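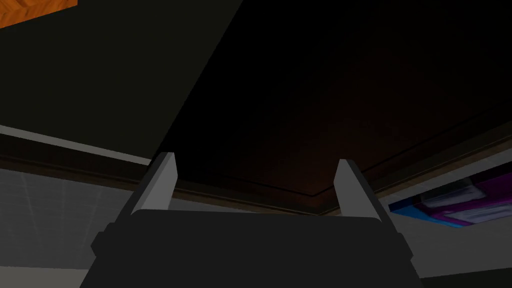

室内仿真环境中的双指夹爪，指间张开，未夹持物体。

关于赴Trevmont机器人实验中心参观调研的情况报告
实验室与设备管理处

为做好服务机器人实训室的设备购置论证工作，四月，我处会同智能制造学院、财务处组成调研组，赴Trevmont机器人实验中心参观。调研组此行重点了解三个方面的情况：仿真平台与实体机械臂的配置比例，末端执行器的选型与更换成本，以及设备投入使用后的年度运行费用。现将有关情况报告如下。

一、参观概况

Trevmont实验中心面积904平方米，分为仿真区、实体操作区和维护间。上午九时，中心技术负责人İlker Kocabaş接待了调研组，先行介绍中心的建设过程，随后陪同参观各区域并回答提问。中心初建时以实体设备为主，仿真区由原资料室改造而成，目前使用频率已高于实体操作区。

据介绍，该中心早期采购时按照“先买机械臂、后定课程”的顺序推进，部分设备到货后长期未能排入教学计划，其中一台机械臂因所需负载与课程内容不符，闲置两个学期后转作拆装教具。此后中心调整了程序，所有购置申请须附任务清单，并在仿真环境中完成可行性验证，方可进入预算环节。调研组认为，这一做法对我校本次论证有直接的参考价值。

二、仿真区

仿真区以家庭厨房类环境为主，学员在其中练习视角判断、路径规划和夹爪接近动作。环境中设有瓷砖墙面、棕色饰边等室内要素，光照条件可以调整。Kocabaş先生指出，昏暗光照和倾斜视角下的练习最能暴露方案中的问题，许多在明亮、正对视角下表现良好的程序，在此类条件下需要重新调整参数。

仿真软件采用Nerix平台，按席位授权，一个席位对应一名同时在线用户。中心每学期安排400学时的仿真教学，席位由各班轮流使用。调研组询问了席位不足时的处理办法，对方答复为错峰排课，未另行增购。按我校现有班级规模，若同样采取错峰安排，首期席位数可较原申请方案有所压减，具体数量由智能制造学院会同教务处核算后提出。

需要注意的是，席位授权费按年缴纳，属于经常性支出。原申请方案将其与工作站一并列入设备购置费，科目归属不当，财务处已在现场提出，应予更正。工作站的显卡配置也应与平台当年版本的要求一致，避免授权到位后硬件无法满足运行条件。
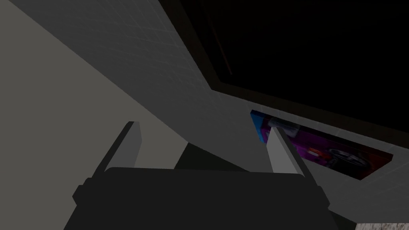 在夹爪选型方面，中心的意见较为明确：教学起步阶段以平行双指夹爪为宜，结构简单，指端磨损后可单独更换，学员也容易理解其开合行程与物体尺寸之间的关系。多指灵巧手价格高，标定和维修均依赖厂家，中心现有的一只主要供高年级课题使用，不排入基础课程。

三、实体操作区

实体操作区现有工位使用Boter和Friesen两家供应商的产品。Boter的机械臂与控制柜成套供货，安装周期短，接口文档较为完整，但夹爪安装法兰为专用规格，配用第三方夹爪须加装转接件。Friesen的产品可分项采购，法兰通用性较好，调试工作则需由用户单位自行承担较大部分。中心在同一工位上先后试用过两家产品，最终按课程性质分别配置：基础课程使用成套设备，综合课程使用分项采购的设备。

调研组查看了工位的安全围栏、急停按钮和地面标线。中心反映，建设初期对配电和地面承重考虑不足，后期改造费用未列入设备预算，只能由其他经费调剂。我校拟用场地为原电工实训室，配电容量总体充裕，但回路划分与机器人工位的布局不一致，须在招标前完成勘察。

四、运行与维护费用

维护间负责指端、线缆和减速机润滑等日常维护。Kocabaş先生向调研组出示了中心的维护台账，并就各项费用作了说明。台账显示，在日常支出中，线缆与指端更换的频次最高，单次金额不大，但因分散发生，早期一直未编入预算，由任课教师零星报销。中心现已将其合并为年度耗材包，随设备合同一并谈定单价。

此外，对方提醒，质保期的起算时间应在合同中写明以验收合格之日为准。该中心曾有一批设备于假期到货，开学后才通电调试，质保期却已自到货之日起计算，实际可用的质保时间明显缩短。

五、对我校购置工作的建议

（一）分两期实施。第一期建设仿真席位及2个实体工位，满足基础课程需要；第二期视第一期排课情况和设备使用率，再行申报增购。

（二）由智能制造学院补充任务清单，逐项列明拟开设的实训项目、操作对象的尺寸与重量、所需夹爪行程。未列入清单的功能，不写入招标技术参数。

（三）夹爪统一选用平行双指型，备用指端按每工位2副配置，并在招标文件中要求投标人报出后续三年的指端及线缆单价。

（四）软件授权费、耗材费和场地改造费单独列项，分别编入相应科目。其中场地改造费由后勤部门勘察后提供测算依据。

（五）招标文件中的法兰接口以通用规格为准，投标产品采用专用规格的，转接件费用应计入投标总价。

（六）申请Nerix平台的短期试用授权，由任课教师在试用期内完成不少于一个完整实训项目的验证，验证记录作为论证材料附件。

六、后续安排

调研组已向Trevmont实验中心索取排课表样式和维护台账目录，对方同意在去除内部信息后提供。Boter与Friesen的分项报价由我处分别函询，收到后送财务处审核。智能制造学院的任务清单完成后，由我处汇总形成论证报告，提交校设备购置论证会审议。在论证会通过之前，各单位不得就本项目对外作出采购承诺。

附件：1. 调研提问提纲及答复记录
2. 原申请方案科目调整对照表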